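Home Office and Study > Rooms and Renovation
Thread: Sealing an old brick wall behind a desk

mortarboard_58
Moved into a room with an old brick wall down one side. My desk goes hard up against it and every morning there is a line of fine orange grit along the back edge. I vacuumed the wall twice with the brush head and it slowed down for a week, then came back. The landlord at Evard says I can seal it if I use a clear product and tell them which one. What have people used? I don't want it shiny.

slowlane
Find out what is shedding before you buy anything. Rub a brick with your palm, then rub a joint. If it's the joints, sealer is only a patch and you want some repointing done first. If it's the brick faces, a breathable sealer will hold most of it.

Mine was the joints. I raked out the worst ones, filled them with lime mortar and the grit stopped without any sealer at all.

mortarboard_58
Did the rub test. Mostly the joints low down near desk height, and a few of the pitted bricks higher up. The joints at the top are hard.

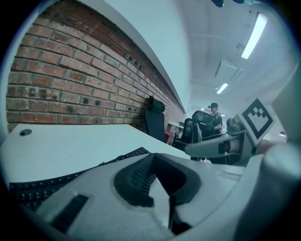
Should the soft joints be fixed before the sealer goes on?
Fix them first and leave the new mortar a few weeks to cure, then seal over the lot.

tinroof
Agree with the order but I'd skip the sealer. I've sealed two interior brick walls and regretted one of them. It went a darker colour and never came back. If you do go ahead, test a patch behind the desk where it won't show.

quarterpast
Which product darkened? I used the Groseo matte masonry one and there was no colour change I could see.

tinroof
It was an acrylic from the hardware shop, no idea of the name now, it was years back. Low sheen on the tin. It was not low sheen on the wall.

slowlane
Acrylic is your problem there. It sits on the surface as a film. A penetrating sealer soaks in and leaves the face alone, but it also does less for loose grit. You don't get both.

quarterpast
I'd dispute that. Mine is a penetrating one and I haven't wiped up dust since August. Two coats, second one while the first was still tacky. The tin cost me $103 and I had a third of it left over.

slowlane
Then your brick was sound to start with. On brick that powders under your hand, a penetrating sealer won't glue it back together. You need a consolidant for that and they cost a lot more. I was quoted $846 for a wall by Hesinov, supplied and applied, and said no thanks.

mortarboard_58
That is well over my budget for a rental. Could I just move the desk out a bit and live with it?

hallcupboard
That's what I did. 5 cm gap and a strip of felt stuck along the back edge of the desk. The dust falls down the gap to the floor and I vacuum it there. Not glamorous but it cost me next to nothing. Cables get more room as well.

tinroof
Second the gap. It also lets the wall dry out. People shove furniture hard against old masonry and then wonder why it smells musty in winter.

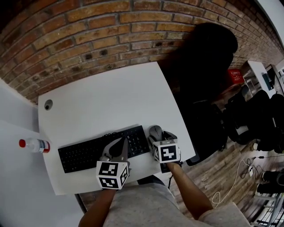

What is the best way to clean grit off a desktop without scratching it?
Lift it with a soft brush or vacuum first, then wipe with a damp microfibre cloth and rinse the cloth often.

hallcupboard
Good point about the vacuum first. I went straight in with a dry cloth on my old desk and put a haze of fine scratches in it. Brick dust is mostly sand and fired clay so it behaves like very mild sandpaper. The same goes for keyboards. Turn them upside down and tap them before you wipe anything.

quarterpast
Or put a cover over it at night. A tea towel does the job.

mortarboard_58
Measured up. The wall is 158 cm along the part behind the desk, so the soft joints are a small job. Going to repoint those with lime mortar, pull the desk forward and leave sealer for now. Mkhize has small bags of premixed lime, does anyone know if it's any good?

slowlane
Used it. Fine for indoor work. Mix it stiffer than you think, damp the joint with a spray bottle first, and don't try to finish the surface until it's thumb hard. Check that the original mortar isn't cement though. If it's dark grey and rings when you tap it, lime will look patchy next to it.

mortarboard_58
It's grey, but it crumbles with a key where it's soft.

slowlane
Could be a weak cement mix then. Lime will still work, the colour just won't match. Do a joint below desk level and see if it bothers you.

tinroof
And tell the landlord about the repointing as well. Permission to seal isn't permission to rake out joints. Get it in an email.
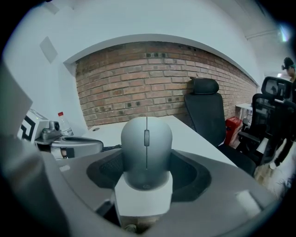

Related threads
Limewash over painted brick, is it worth trying?
Felt or rubber strip for the back of a desk
Best vacuum brush for rough masonry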